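We use cookies to keep you logged in and to count visits. Accept / Manage settings

Hand-held gripper, mark three: pads, pivots and the chopstick problem
Posted by Sizwe Shabalala, April 2022, in Home and Shared Workshop Builds

SizweS
Evening all. Some of you followed the first two versions of this in the old thread, which got so long that I've started afresh. For anyone new, it's a hand-held gripper with two mirrored linkage arms and a pair of upright jaws, and I've been building it on the end of our kitchen counter and at the Tulton shed when I can get a bench. The idea is to record how a person picks things up, then let a small arm have a go at copying it.

The linkage I'm happy with at last. The jaws close parallel, there's hardly any slop, and my daughter says it no longer sounds like a gate. What I'm stuck on is the pads. Mugs, sponges, a bag of rice, all lovely. Thin things that taper, less so. They swivel, or they creep downwards while I'm carrying them, and by the time I've got to the other side of the kitchen they're pointing somewhere else altogether.

So: ribs or no ribs? And has anybody used the soft Lillen silicone for this?

mokoena_bench
Lovely to see this one back! I'd say no ribs. You lose contact area with every groove, and on something as narrow as a chopstick you may be holding on by two little ridges and nothing else. Flat and soft, a couple of millimetres thick, and let it squash round the thing. I did mine flat and never looked back, though mine only has to hold pencils, so take that with as much salt as you like.

pivotpetra
Going to disagree with mokoena, sorry. Flat pads are grand until there's a smear of washing-up liquid on them, and then it's like holding a fish. Ribs give the muck somewhere to go. The question I'd ask is which way the ribs run, because if they run the same way as the stick, it can settle into a groove and slide along it quite happily.

mokoena_bench
Fair point about the washing-up liquid. Still think you can wipe a pad.

oldsolder
Before anyone pours more silicone, check the pivots. I spent the whole of last August blaming my pads when one pin was a hair loose and the left jaw was toeing in under load. Put a strip of paper between the jaws, close them gently and tug it at the top and then at the bottom. If one end comes out easily you've a linkage problem and no pad in the world will sort it.

SizweS
Thank you, all of you, this is just what I was hoping for. Paper test done this afternoon. Good grip at the top and slightly weaker at the bottom, so oldsolder gets a biscuit. I took the pins out, put thicker washers in, and it's now even as far as I can tell.

I've stayed with blue ribbed pads for the time being (sorry mokoena) and gone back to the chopsticks, because if it can manage those it can manage anything in our drawer. They've got squared tops and long pointed ends, and the trick seems to be taking hold well up the shaft where there's still a bit of body to it. I've been working over the pink basket we keep them in, with the dotted cloth underneath so that nothing rolls away.

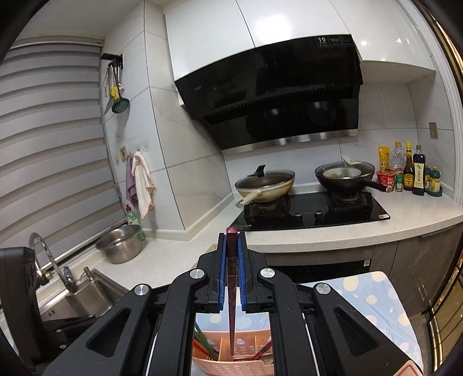 I'm also trying to teach myself to squeeze less. I was hanging on for dear life before, and I suspect half the creeping came from me, as my hand starts to tremble after a while and the tip waves about. My log is up to 106 picks now, and I'd like to get to 752 before I change anything else, which my family think is a ridiculous number (it is, it's the house number of my first flat).

pivotpetra
Not ridiculous at all! Do write down which pads were on for which picks, though. I lost a whole month's worth that way.

nemano_nick
Different view from the back of the room: why chopsticks first? I'd get the arm copying the mugs before you spend weeks on the hardest thing in the house. You'll want something that works to keep your spirits up.

SizweS
You may well be right, Nick, and my wife said the same. But I do enjoy the fiddly part, and the mugs will still be there next month. I'll pour one flat pair as well, for mokoena's sake, and try both with a bit of soap on.

mokoena_bench
That's all I ask. Go thinner than you think, and leave them overnight before you peel them.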